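Skovix two-arm simulator kit: a review after a month of sorting

412 shares | 38 comments

I have wanted to write about the Skovix kit since April 2023, when I finally got my copy running, and I kept putting it off (partly out of fondness, I'll admit, and partly because of the fault I'm coming to). It gives you a gray two-armed robot in a plain room, a mat to work on, and a small set of sorting jobs - and I've had a lovely time with it, mostly.

The sorting job is the one I go back to. Colored pieces go into the tray of the same color, and you can have either arm do the carrying. Setup took me one evening, and the motions are smooth enough that I've sat there with my tea just watching.

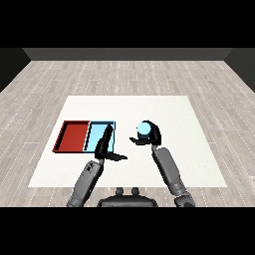
Now for the trouble. In a batch of 1000 runs, 38 ended with the two grippers bumping over the trays. One arm would be waiting above the spot where the other wanted to put its piece down, and neither would back off! What bothers me more is that the collision warning stayed silent every time, and the log marked those runs as finished. If you were planning to move your program onto a real machine, you'd want to know that before something got bent.

I wrote to Skovix and had a kind reply with a patch in May. It helped a good deal: over the next 2000 runs I got only 4 bumps, and the warning caught three of them. The last one slipped by, so I still go through my logs by hand.

Would I buy it again? Yes, for learning and tinkering. For safety checks I'd pair it with something stricter, and I've been trying Irnura for that.

Share this review | 38 comments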